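4.2 What we learned from the open day

I'll be honest about why we ran an open day in the middle of a study: we'd been watching the two arms for so long that we'd stopped noticing which bits were odd. So in December we opened the Derley lab for an afternoon and let people wander in, ask things and pick the next task. We had 205 visitors, far more than the room likes, and Zyanya Medrano ended up running a queue down the corridor with a roll of raffle tickets.

The set-up was the one from Section 3, with both arms sharing one table. Visitors chose a block and a square, Mathias Zwahlen typed it in, and the planner (we call it Cuautle) decided which arm should go. We logged 69 requests. I had expected people to test the reach of the arms, and a few of the older children certainly did, but most adults wanted to see both arms moving at once and were a bit let down when one of them waited. That waiting is deliberate, of course! The planner holds an arm back whenever the two paths come within 60 mm of each other, and to us it looks sensible. To somebody standing at the rope it looks like a fault.

We got asked about it so often that Elvia Cortés wrote a card and propped it by the door, and after that the questions changed. People started guessing which arm would give way, and some of them were better at it than I am. I've kept the guesses out of the results, as we had no proper way of recording them, but I'd love to go back and do it properly.

Figure 6 was taken at the table. The left gripper is open over the lavender cube and the right one is open around the yellow block on its plate, with the blue tape marking out the squares.

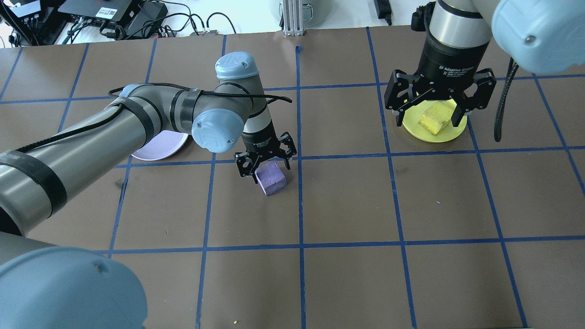 Finlay Guthrie felt that the waiting ought to be announced, with a light or a short tone, and that a planner which pauses without a word will always be taken for a broken one. He put this to us twice, once on the day and once in a long email, and we've come round to it. The tone went into the next version of Cuautle and is on by default in the trials reported in Section 5.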